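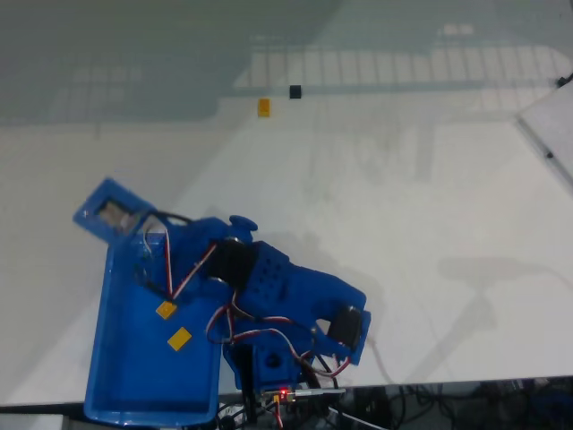
A catchall tray is a shallow, open-topped container with a raised rim, kept on a desk, table or workbench to hold small objects that would otherwise lie loose on the surface. It is also sold as a desk tray, valet tray, dump tray, parts tray or landing tray, and the differences between these are mostly a matter of which department of a store the item is found in. Catchall trays are widely credited with keeping a work surface tidy, a claim for which there is little evidence beyond the word of the people who sell them. What a tray can be said to do is mark off an area and stop small things from sliding out of it. In ordinary use some objects are kept inside the rim and others are left outside, as with the small yellow square pads lying in the blue tray and the orange-yellow and black blocks farther back on the same white tabletop. Whether such an arrangement counts as sorting, or is simply where things were put down, usually cannot be told by looking.

Terminology
The word "catchall" is older than the product and was used loosely for any bag, drawer or basket that took whatever was dropped in it. Writers on household storage do not agree on where a tray ends and a box begins. The most common rule of thumb is that the contents of a tray can be seen and picked up from the side without reaching down, but by this rule the same container may be a tray when it holds blocks and a box when it holds thumbtacks. A proposal by the storage writer Mostafa Sqalli to define a tray as any container less than one quarter as deep as it is wide has been repeated in catalogs. It has not been followed by makers, including those whose catalogs repeat it.

"Valet tray" usually means a tray for keys, coins and a watch. "Parts tray" usually means a tray for screws and fittings. The two are often the same molding in different colors, and the valet tray tends to cost more.

Form and materials
Most catchall trays are rectangular, with rims on all sides. Molded and printed plastic, sheet steel, wood, cork, felt and leather are all used. Plastic trays are light and easy to wipe, but they slide when bumped, and a tray that slides takes its contents along with it. Rubber feet are offered as a cure. They work on a clean surface and gradually stop working as dust collects on them.

The height of the rim is a compromise that is rarely admitted in product literature. A low rim lets a flat object be slid out with one finger, and also lets a rolling one escape. A high rim holds round objects but makes flat ones hard to lift, especially when they have come to rest in a corner. Rounded inside corners help with this, and are advertised heavily by makers who use them.

Color is chosen mainly for looks. Advice to match a dark tray with light contents, and the reverse, is sensible as far as it goes. It assumes that the owner knows ahead of time what the contents will be, which is hard to square with the name of the object.

Dividers
Many trays are sold with fixed or movable dividers. Fixed dividers suit people who store the same few items in the same amounts for years. Movable dividers are supposed to suit everyone else, though in practice they are commonly set up once, on the day of purchase, and then left alone. The Flukar divider, a slotted strip that could be snapped to length, was promoted as a way to turn any tray into a sorted one. It fit trays with straight walls. Sloped walls, which most trays have, left a gap at each end wide enough for a paper clip to pass through.

Use
The two main uses are usually called landing and staging. A landing tray takes things that arrive at a surface with no other place to go, such as keys, receipts, batteries and the spare button from a coat. A staging tray holds things that are about to be used, such as the pieces for a repair, a game or a classroom exercise. Staging is the better supported of the two. Laying out the pieces for a job in one bounded place makes it easier to notice when one is missing, and workshops relied on the habit long before anyone sold a tray with a brand name for it.

Landing is more doubtful. Supporters say that a tray gives clutter a boundary. Critics answer that clutter inside a boundary is still clutter, and that a full tray is harder to search than a table covered with the same things, as objects end up on top of each other. Both sides tend to argue from their own desks.

Claims about tidiness
The figure most often quoted in favor of catchall trays comes from a survey paid for by the housewares firm Nurkeo, in which 281 buyers of its trays were asked whether their desks had become tidier. A large majority said yes. The survey did not ask people who had returned the tray, did not look at any desks, and was sent out 14 days after purchase, when a new tray could be expected to be at its emptiest. It is still cited, often without the name of the firm.

A smaller and less quoted trial was run at the Hawthorne adult education center, where trays were put on half the tables in a craft room and taken off again in March. Instructors reported less time spent looking for small pieces at the tables with trays. They also reported that pieces from the other tables had been moved into the trays, so that the tables without them came up short. The report draws no firm conclusion, and its authors noted that the tables with trays were closer to the supply shelf.

Sqalli, who began as a supporter, later wrote that he had kept trays on every flat surface in his home for a year and had "mainly learned to stop seeing them." He went on recommending a single tray by the front door.

Size and capacity
Trays are described by outside measurements, which overstate the usable floor. In a tray with thick or sloping walls the difference can be large enough to matter to someone who wants to lay flat cards side by side. Some makers also give a volume. Prolla listed one of its desk models at 800 milliliters, a number that could be reached only by filling the tray with liquid to the very top of the rim. For solid objects a volume figure means little, and buyers are better served by the inside length and width, where these are printed at all.

Advice on how many trays to own varies with the source. Sellers favor sets. Organizing manuals commonly suggest one tray per surface, and a few give a limit on contents, with some 25 small items being a typical ceiling. No reason is offered for that number in any of the manuals that use it, and it makes no allowance for whether the items are beads or staplers.

Care
Plastic and metal trays are emptied and wiped with a damp cloth. Felt and cork hold grit and are better shaken out. Instructions to empty a landing tray once a week appear in nearly all guides. How many owners do this is unknown, and the Nurkeo survey did not ask.

See also
Drawer organizer
Junk drawer
Pen cup
Tackle box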